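Flastholm Robot Learning Club: Questions We Get a Lot

Updated 2022-05-17

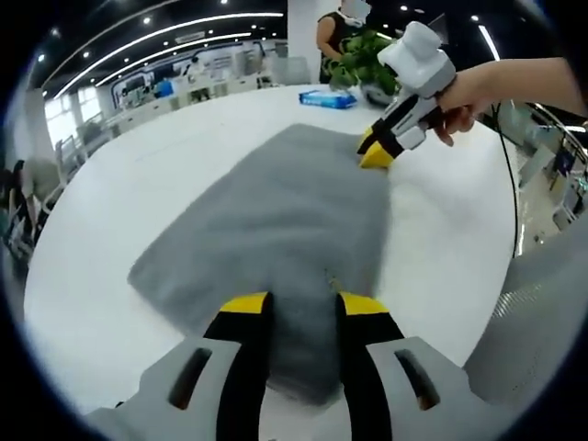

Do I need to know how to code before I join?

No, please don't let that stop you! Plenty of our members start out on the hand-held grippers, folding and smoothing cloth over and over, and some never want to do anything else. If you do get curious about the programming side (most people do, sooner or later), the training group shares a table with everyone else and loves being interrupted.

What is the spring project?

Folding, folding and more folding. We're teaching a robot arm to handle towels and other soft things for the Hasero Challenge, and it learns from recordings of people doing the job with the grippers. Our goal is 3000 recordings by the end of May, and as of this update we have 2743, so if you've been meaning to stop by, now would be a lovely time.

Can I come for just one session?

Of course. A new person usually gets through a short warm-up and then a few good folds, and every one of them goes into the same pile as ours. Wear sleeves you can push up, and tie back long hair.

Is it hard to use the gripper?

It feels clumsy for the first little while, like eating with somebody else's chopsticks, and then it doesn't. Go slower than you think you should. Pinch the corner, wait a beat, then lift.

What happens to recordings that go wrong?

We keep them in a separate folder called Vokell (long story, ask at the snack table). There are almost 385 in there now, and the training group does look at them.

Where do I sign up?

Use the form on the Figueroa page, or just come in and say hello.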